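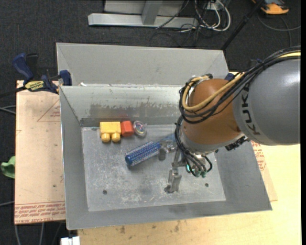
10 Oct 2022

Spent the holiday sorting toys, as one does when the mail doesn't come and the bank is shut. I had promised myself that by October there would be one place for things with wheels, one place for things that snap together, and one place for things I can't name. So far the third place is winning.

The yellow block is a case in point. Two round studs, cheerful color, not a scratch on it worth complaining about, and it belongs to no set I own. I went through all 6 tubs from the closet looking for its relatives. The Trotent farm has blocks, but smaller. The Canham blocks are the right size and have a logo stamped between the studs, which mine doesn't. I put it on the windowsill at ten and moved it to the kitchen at noon. By three it had its own sticky note, and I know how that goes. The last thing in this apartment to get its own sticky note was a drawer key, and that was two leases ago.

Then the blue things. I have more blue cylinders than a person can account for. Pens, a kazoo, half a jump rope handle, a tube that used to hold bubbles. I held each one up and said "toy?" out loud to the cat, who left. Anything with a pattern on it I kept, on the theory that somebody once went to the trouble.

Lunch was toast over the sink.

The big discovery of the afternoon is that a sheet-metal bin is better than a plastic tub in every way except the noise. You can see the bottom. Things lie on it and stay where you can look at them, and the sloping sides mean the small stuff rolls back down to the middle where it belongs. The noise, though. One wooden duck dropped from elbow height sounds like a car accident. The downstairs neighbor turned her radio up at the duck and has not turned it down.

I looked up what a new bin costs. Undus has one for 33 dollars, which I thought was fine until I saw the shipping. Katsaros sells them in packs, for people whose lives have gone further wrong than mine. I closed the computer and went back to the floor.

Around four I lost an hour to a marble run. I was only checking that all the pieces were there. They weren't, and I used a paper towel tube for the missing chute, and it worked so well that I now can't throw out the paper towel tube. It has gone in the third place.

Final standings: wheels, one tub, lid closes. Snap together, two tubs, lid closes if you sit on it. Can't name, three tubs and the laundry basket. I carried one bag down to the donation box and felt very pleased with myself on the stairs, then took a plastic giraffe back out before I got to the door. I'm not made of stone.

Tomorrow: labels. I bought a roll of 400 last spring and have used one, on the roll, and it says LABELS. Also need to return the library book, call about the tooth, and find out where the yellow block comes from. It's on the nightstand at the moment. I don't remember putting it there.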